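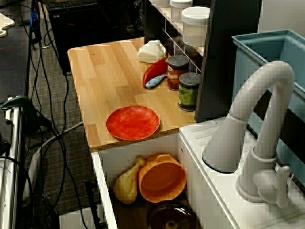 Section 4. Setting up your home school year in Verov Planner

Read Section 3 first if you haven't made a parent account. You need one. Everything below assumes you're signed in on a computer, not a phone. The phone app shows plans fine but can't build a year.

Set aside an evening. Have last year's records handy, plus whatever your state or district wants from you (days, hours, subjects, or all of it).

4.1 Start the year

1. Open the Years tab. Click New Year.
2. Type a name. Keep it short, it prints on every report. "Grade 2 and 5" is fine.
3. Pick a start date. Most families choose something in August. You can start any day you like, mid-week is ok.
4. Leave the end date blank for now. The planner fills it in once it knows your school days.
5. Click Save. Wait for the green bar before you go anywhere else.

Note: one year per family, not one per child. Kids get added in 4.3. If you make a separate year for each child the attendance report won't combine them, and there's no merge button yet.

4.2 School days and breaks

1. Still in the Years tab, click Calendar.
2. Check the weekdays you normally do school. Four-day weeks are allowed.
3. Enter your target number of days in the Goal box. Skip this if you track hours.
4. Click Add Break for each stretch off. Name it, set first and last day, Save.
5. Look at the end date on the right. Too late in the summer? Take out a break or add a weekday.

Caution: changing the checked weekdays after lessons are scheduled will move every lesson that isn't marked done. Export a copy first (see 4.6).

Sick days don't go here. Mark those as they happen, from the Today page.

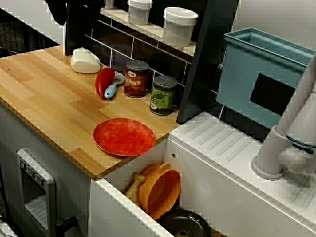

Do field trips and co-op days count toward the goal?
They count if you mark them as school days. Open the day, click Day Type, choose Off-site, and it's added to the total the same as a day at home.

4.3 Adding children

1. Click Family, then Add Child.
2. First name or nickname. No last name needed unless you print transcripts.
3. Choose a grade. "Ungraded" is at the bottom of the list, easy to miss.
4. Pick a color. The color shows up on the shared calendar, so don't give two kids the same one.
5. Save. Repeat for the next child.

Preschoolers: add them as Ungraded and turn off Attendance. They'll get a daily list but won't show in reports.

Note: a child who shares some subjects with a sibling still needs a separate entry. You link the subjects in 4.4.

4.4 Subjects and lessons

Slowest part. Do one subject all the way through before you start the next.

1. Click Subjects, then Add.
2. Name the subject and pick which child or children take it. Checking two names links them — one lesson plan, two check boxes.
3. Choose how often. Daily, certain days, or Loop.
4. Enter the number of lessons. It's usually in the table of contents of the teacher book. If there isn't a number, use chapters.
5. Click Fill. Lessons drop onto the calendar starting from your first school day.
6. Scroll to the end and check that the last lesson lands before your end date.

Example: 194 lessons set to Daily won't fit in a short year. The planner shows an orange flag. Click the flag and choose Double Up or Drop. Drop doesn't delete anything, it parks the extras in the Later list.

Loop is for subjects you rotate, like art, music and nature study. Put them in one loop and the planner serves up whichever is next, no matter what day it is. Miss a day and nothing gets behind.

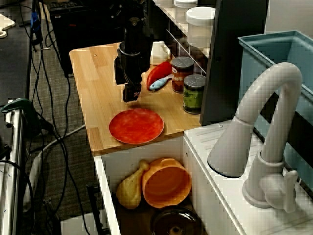 Counter with red plate and gripper.

Caution: don't click Fill twice. You'll get two sets of lessons and have to clear the subject. If the page looks stuck, refresh and look at the calendar befor trying again.

4.5 Time blocks (optional)

Skip if you don't go by the clock.

1. Open Daily View and switch on Blocks.
2. Drag a subject onto the grid. Pull the bottom edge to make it longer. Shortest block is 20 minutes.
3. Add non-school blocks the same way. Lunch, chores, quiet reading, free play.
4. Click Copy to Week when one day looks right.

Leave gaps. Around 33 minutes of open time in the morning is what the built-in template uses, and you can change it under Blocks > Template. Two younger kids with one parent, you'll probably want more than that.

Blocks that need you are marked with a hand symbol. Turn it on for anything you teach directly. If two hand blocks overlap the planner warns you in red. Move one of them, or swap in something the older child can do alone. 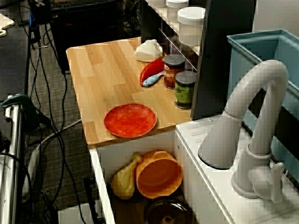
Red plate and other small items on a wood countertop.

4.6 Back up and print

1. Years tab, click Export. Choose Full Copy.
2. Save the file somewhere that isn't this computer.
3. For paper, click Print and pick Week or Month. Week fits on one page if you have 4 children or fewer.
4. Turn off Backgrounds in the print window or it'll eat your ink.

Note: Full Copy holds names, grades and attendance. Don't email it to your co-op. Use Share View, which leaves all that out.

To bring a copy back in, click Import on the same page. Import replaces the current year, it does not add to it. You get one warning and then it goes.

4.7 If something looks wrong

Lessons on a break day — the break was added after Fill. Click Reflow in the Subjects tab.

Child missing from the Today page — check that at least one subject has their name on it.

End date went blank — no weekdays are checked. Go back to 4.2, step 2.

Totals off by one day — usually a day marked Off-site and also entered as a break. Open the day and pick one or the other.

Importing from Prevorel: dates and lesson names come over, grades don't. Enter those by hand, see Section 6.

Last updated March 28, 2019. Steps match the current web verison. Section 5 covers grading and attendance.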